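Celter Block Set – Setup Guide
Section 4: Laying out the parts

Read this section before you unpack the second tray. The set is made up of white parts: a flat platform, a lattice frame, an open container, channel and rail pieces, and loose cubes. Many of the parts carry black-and-white square tags. Keep the tags clean and do not write on them.

You will need a flat, dark table with a clear area at least 400 mm deep in front of the rear line. A matte top works best.
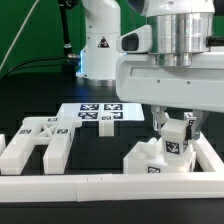 Maricica Costache
Product Documentation, Favine

Before you start

Wipe the table with a dry cloth and let any dust settle. Check each part against the packing list. If a tag is scratched or lifting at a corner, set that part aside and order a replacement from Likedthorpe, quoting the number on the tray lid.

CAUTION: Do not use alcohol wipes on the tags. The black areas will smear.

Placing the container

1. Set the container on the table with the open side up and its tag facing the front.

2. Hold a cube by two opposite sides, with its tag toward the front, and bring it over the opening.

3. Lower the cube straight down. If it catches on a wall, lift it clear and try again – do not push it in at an angle.

4. Take the cube out and put it with the others until the layout is finished.

Note: The rounded feature inside the container is part of the piece. Do not trim it.

Placing the larger parts

5. Put the platform down with its six tags facing up, in two rows of three. Leave 100 mm between the platform and the nearest table edge.

6. Lay the lattice frame flat to the left of the platform, with the two long legs pointing toward the front.

7. Set the channel piece to the right with its raised walls up. Join it to the angled rail with the short peg. The peg should go in by hand.

8. Stand one cube at the front, between the platform and the channel, with the large tag facing forward. Press down on the top until it sits flat.

9. Place two small cubes farther back, tags to the front, one of them near the top of the rail.

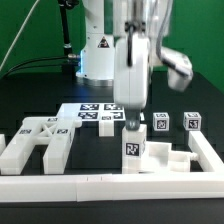
10. Look along the table from the front. Turn any loose cube whose tag faces the wrong way.

Note: Sets supplied before December have a tighter peg. If yours will not go in, rub it lightly with 400 grit paper and try again.

Storage

Put the cubes away first, then the rail and channel. The lattice frame goes in last, on top of the platform – its diagonal struts can snap if anything heavy rests on them. Keep the trays out of direct sun.

Revised March 27, 2020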